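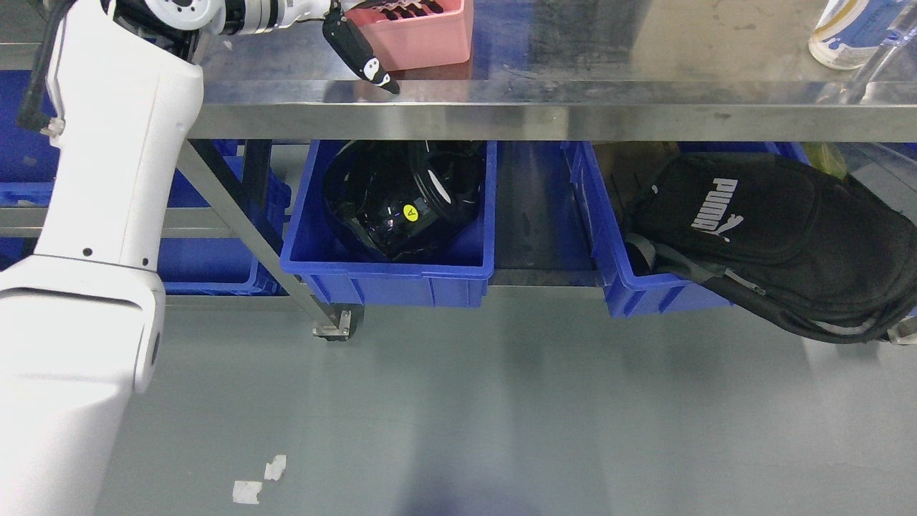 About Travisero

Print | E-mail

Travisero opened in Egan in 1974 as an evening school for bookkeeping and office skills. We now teach 40 short courses a year, most of them in our own building on Ivov Road. Fees are paid by the term.

The office is closed in July. New students can enrol at any other time.

Comments

Is parking free in the evenings?

Did the payroll course here years ago and still use it at work.

Please bring back the Semivmont classes, Egan is two buses for me.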